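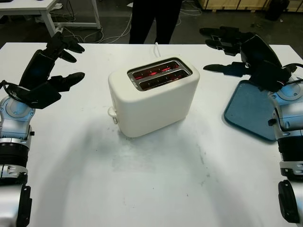
Ticket 1380-B – Flakelow backdrop frame, crossbar sagging under drape
Status: Closed
Product: Flakelow pipe-and-drape backdrop, 130 inch width, adjustable crossbar
Reported by: Busitz Event Rental
Handled by: Camacho product support
Opened: 2025-08-09

Problem as reported
Customer sets up the Flakelow frame for wedding receptions, usually behind the head table. At full width the crossbar dips in the middle once the drape is on. With the crossbar pulled in to 80 inches there is no dip. Same result at two venues, both with level floors. Customer has four frames and only one does this. Frame was bought used from Delow, so there is no purchase record with us and no manual came with it.

Customer asked for a replacement crossbar.

First reply
Asked for the following before sending parts:
- height of the uprights when the dip shows
- weight of the drape
- whether the button at the center joint comes all the way through the hole
- part number on the sticker inside the left end of the crossbar

Customer reply
Uprights at 72 inches. Drape is the ivory chiffon, two layers, plus a greenery garland wired along the top. Did not have a scale but the garland is fresh eucalyptus and heavy. Button looks like it is through. No sticker on the left end, there is one on the right end and it ends in 37.

Notes
Part number ending in 37 is the older center sleeve. It was sold with the narrow version of the frame and is shorter than the one for the wide version. It fits either tube, so the bar will go together and hold itself up, but there is less overlap at the joint and it flexes under load. Most likely somebody swapped sleeves between frames before this one was sold on.

Sticker on the right end means the crossbar is also in backward. This does not cause the sag, but the button ends up facing the guests and the drape can catch on it.

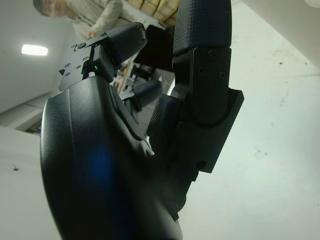

Asked customer to take the crossbar apart and measure the sleeve against one from a good frame. Also asked them to hang the drape without the garland and see if the dip is still there.

Customer reply
Sleeve is shorter than the other one, by the width of a hand. Without the garland the bar still dips but not as much. Put the long sleeve from a good frame into this one and hung everything, garland included. Bar stays straight. Left it up overnight in the shop and no change in the morning.

Resolution
Crossbar tube is fine and does not need to be replaced. Shipped one long center sleeve and one spare button spring. Customer was charged for the sleeve, spring sent free.

Setup steps sent with the part:
1. Lay the crossbar on the floor with the sticker on the left.
2. Slide the sleeve in until it stops, then turn it until the button snaps out.
3. Pull on both halves. If the joint moves, the button is not seated.
4. Lift the bar onto the uprights with the uprights still low, hang the drape, then raise both sides together.
5. Wire garlands near the ends first and work toward the middle.

Follow-up
Customer confirmed the part arrived and the frame was used for a reception with no sag. They asked if the short sleeve can be kept as a spare. Told them yes, for the narrow frame only – mark it with tape so it does not get mixed in again.

Request added to the parts page: list both sleeves with their lengths, and say which frame each one goes with.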